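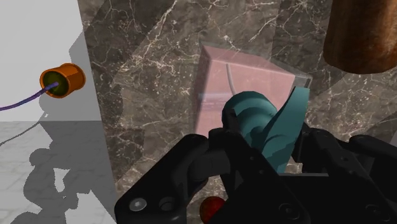 Kelly Bunting reckons a machine that can pick something up is still a long way from one that can tidy a kitchen, and that most of us in this line of work muddle the two. Her words, more or less, were: "I don't want to know if it can hold a thing. I want to know if I can go to bed and leave it to it." I've kept that pinned over my desk while putting Lullska together, and I'd ask you to keep it in mind too before you quote any numbers from it.

Lullska: kitchen chores in simulation
Data card, last edited 13 August 2025

What's in it

Lullska is a set of 1845 simulated runs of one robot arm doing small jobs on and around a kitchen worktop. There are 14 chores, all of the pick it up, move it, put it down sort. No pouring, no wiping, no cutting (I tried wiping in June and the cloth went through the worktop, so that's parked!). Each run comes with the joint positions, the gripper opening, the camera views and a plain text line saying what the arm was asked to do.

I do the scenes and the scoring. Reto Lüthi wrote the loader and the replay tool, both of which live in the Pacheco folder, and he's the one to thank if it all opens first time.

Can it do the chores, then?

Some of them, on a good day. I score each run pass or fail by hand, and I'm fairly mean about it. Getting hold of the right thing counts for nothing if it ends up on its side, and knocking a neighbour over is a fail even when the target lands perfectly. My own feeling is that single, chunky objects with clear space round them are nearly there, and that clutter is where it all goes to pot.

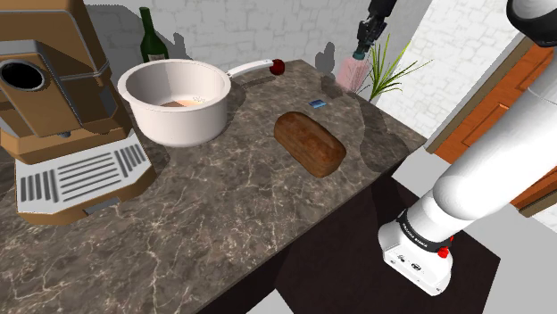

Worktop layout matters far more than I expected when I started. I used to scatter things evenly and the runs all felt like a shop display, so now I bunch them up the way my own kitchen gets by teatime. A bottle at the very end of the counter, with a plant's long leaves fanning out right beside it, is a much nastier job than the same bottle in the open, and a saucepan handle sticking out over the worktop is something I'd want any arm to steer clear of. If your method only does well on the tidy layouts, please say so when you write it up.

Splits

Train and test are split by layout, so no test worktop turns up in training. The hard split is called Drurkley. It has 5 chores in it, and I'd start there if you only have an afternoon.

Known problems

Thin, bendy things behave oddly, cords above all.
Shadows are harder-edged than you'd get in a real kitchen.
In 2 of the chores the text line is vaguer than I'd like ("move it over"), and I haven't rewritten them yet.
Nothing has weight you could trust, so please don't use this to study grip force.

Getting started

Unpack everything into one folder, run the loader, then open a few replays before you train anything. Bug reports go to Reto, grumbles about the scoring come to me.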